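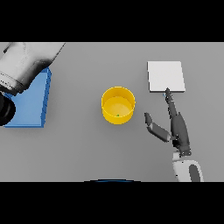

Sorting the odds-and-ends drawer before winter

Every house has one, and ours is the second drawer down beside the stove. Mine had reached the stage where it would only open with a butter knife slid in the top, so one rainy afternoon in June I put the kettle on and tipped the whole lot out onto an old towel. Do use a towel, by the way – screws roll, and they scratch a benchtop something shocking.

Start with the batteries. Pull out every loose one and put a bit of sticky tape over the ends of any that are headed for the recycling bin at the supermarket. Then do the keys. If a key hasn't opened anything in 2 years, try it in every lock you own, and if it still fits nothing, let it go (I found the spare to the side gate this way, so it's well worth the walk around the house!).
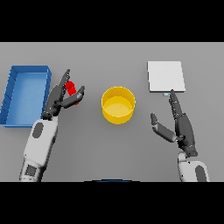

Rubber bands perish, so give each one a good stretch and chuck any that crack. The good ones live in an old 500 gram yoghurt tub now, along with the bread tags my neighbour Khalil Matar swears by for labelling power cords. He writes on them in laundry marker and clips them near the plug, and I must say it has saved me a lot of crawling about behind the telly.

For dividers, I'd cut down cereal boxes before spending a cent. Measure the inside of the drawer first, take off a few millimetres so they slide in easily, and cover them with leftover wallpaper if you fancy a bit of colour. A dab of Blu Tack under each corner stops them skating to the back whenever someone yanks the drawer open looking for scissors.

Give the runners a rub with a candle stub while everything's out, and wipe the base with warm water and a splash of vinegar. Leave it to dry properly before anything goes back in – overnight, if you can stand having the towel on the table through breakfast.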